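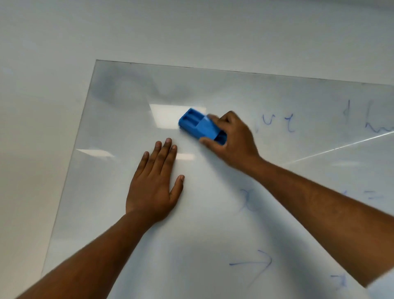

I've been using Trukuleo 4 since September to label contact and tool motion in our wiping clips, and I like it a lot more than I thought I would. If you haven't run into it, it's a desktop labeling program from Gelley: you feed it video, it proposes masks for hands and objects, you fix what it got wrong, and out come tracks you can train a policy on. Whiteboards are a rotten test for any program like this. Look at that bright patch of glare sitting just up and left of the blue eraser, and the eraser itself a bit blurred, and the flat left hand that's touching the board just as much as the right one is working on it. Our old setup (a pile of scripts plus a mask editor I'd rather not name) loved to call glare an object. Trukuleo mostly doesn't!

Setup

Easy enough. The installer took 14 minutes on my work machine, most of that being model weights. I did have to turn off the cloud sync twice, once in the installer and again in preferences, and I'm still a little grumpy about it. After that it imported our folder of 204 clips without choking on anything, including the ones with odd frame rates that I'd been dreading.

Masks and tracking

The eraser is the easy part. Bright blue plastic on a white board, anything should get that, and it does. Fingers wrapped over the top are where I expected a mess, and I'd say the edges are good, not perfect. It tends to eat the thumb when it's tucked under the eraser, so I keep the brush handy. Tracking through a fast swipe holds up nicely as long as you switch the motion setting from Standard to Fast, and I have no idea why Fast isn't the default.

What really sold me is the contact labels. You get separate ones for each hand, so I can tag the left as bracing and the right as holding a tool, and they stay separate when the forearms come in close. The old editor gave us one box marked "hand contact" and that was your lot.

The residue layer

OK, so this is the fun one. You can ask it for a map of what's left on the surface: solid ink, smears, and clean. For planning the next stroke that's exactly what we need, and drawing it by hand is miserable. On strong blue writing it's great. With faint stuff it gets timid. A line like the "+ 24 − 12" gets picked up whole, the fainter "12 − 24" under it comes back in pieces, and the hazy gray clouds get called clean unless you drag the threshold way down. Drag it too far and the ceiling light reflections turn into ink, so there's a bit of fiddling per room. 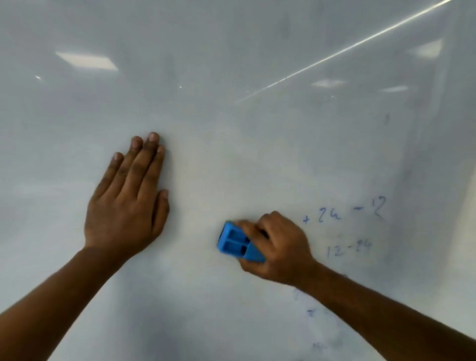 Export and the planner plugin

Export is plain JSON plus mask files, nicely named, no complaints. The Griltevton plugin is meant to turn residue maps straight into wipe paths, and it's the weak spot for me. It plans tidy rows across the whole board even when the ink is all off to one side, and it crashed on any batch over 200 clips. I split ours in two and moved on.

Would I buy it again?

Yep, for the labeling. I'd skip the plugin until they fix the batch crash, and I'd budget an afternoon for learning the shortcuts (G hides all the masks, which I found by accident and now use constantly). The folks at Sepúlveda sell it bundled with their support plan, but we got the single license and haven't missed it so far.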